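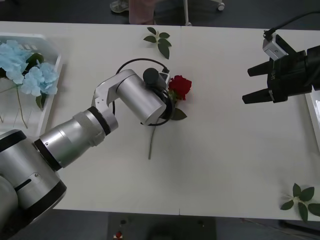
Speaker notes, cell maintenance talk, December 8, 2025
Presenter: Yabsira Dinsa. Slot is 40 minutes including questions.

**Opening**

Introduce the cell by name (Sitberg) and say what the talk covers: setup, weekly care, and the two repairs that took it out of service since June. Hardware selection is out of scope. Anyone who wants that should talk to Ketill Bach at the break.

State the layout. Two arms, one white table, one product family: artificial flowers and loose leaf sprigs. The arms share the middle of the table. Most of our setup rules come from that shared area.

**Mounting and table**

- Both arms are bolted to their own bases. The table carries no arm load.
- Check table height after any floor cleaning. We allow 1 mm of change at the corners. Beyond that, re-level before touching any taught point.
- The surface stays bare and white. Martim Nogueira tried a gray mat in June and the stem detection rate dropped on the first run. Mat removed, no further tests.
- Trays go at the table edges, never between the arms.

Pause here. Ask who has a shared zone in their own cell.

**Cable routing**

This is the slide people will want to photograph, so leave it up.

The first repair was a cable. The tool cable on the left arm was tied too tightly at the forearm. Each wrist rotation pulled on the connector, and after enough cycles one conductor opened. The symptom was an intermittent tool fault, always with the wrist near the end of its range. We replaced the tool twice before Guðlaug Oddsson moved the wrist by hand with a meter on the line and found the break.

Current rule:

1. Drive the wrist to both ends of its range before fixing any tie.
2. Leave a free loop at the tool. It should look too long when the arm is at rest.
3. Tie at the forearm only, with a soft strap.
4. Run the full pick program at low speed and watch the loop. It must not drag on the table or pass under the fingers.

A long loop has a cost. It can sweep product off the table. We accept this and keep the approach path on the side away from the loop.

**Gripper and camera**

The gripper camera shifts if someone leans on it, and people do lean on it during finger changes. Fingers first, camera check second, always in that order.

- Finger screws: torque weekly, mark with paint pen.
- Finger tips: wipe with a dry cloth. Solvent residue transfers to the petals.
- Camera bracket: check by hand for play. Any play means a new calibration.
- Calibration: 300 images in the old procedure, 40 in the current one. Colette Bouvier compared both on the same day and the residual error was the same to the second decimal.

**Second repair**

Brake on the elbow joint, left arm. The arm sagged slightly at power-off. Logged at 1148 operating hours. The joint went back to the supplier, Hallgrímsson, and the cell was down for nine working days.

What we changed: a power-off sag test every month. Park the arm extended, mark the tool height against a ruler, cut power, read again. Write down both numbers even when they match. The log is only useful if it has the boring entries in it.

**Stop circuit**

Test the red button at the start of each shift, with both arms moving. A test with one arm idle proves half the circuit. After the test, restart in this order: controller, left arm, right arm, camera. Starting the camera before its arm gives a stale frame and the first pick goes wide.

Keep people clear of the far side of the table while the arms run at full speed. Setup work with someone standing there is done at reduced speed only.

**Service intervals**

- Shift: stop test, tip wipe
- Week: finger torque, cable check
- Month: sag test, table level
- Every 800 hours: joint covers off, seals inspected, grease where the manual calls for it

**Questions likely to come up**

Petal damage. Grip force is set per flower type. The rose is held by the stem, just below the leaf, and the head is not gripped at all.

Spare parts. We stock one tool cable, two finger sets and one camera bracket. No spare joint — too expensive to leave on a shelf.

Whether the Wuklow site will get the same cell. Refer to Ketill.

Log template is on the Illham share, folder "sag test."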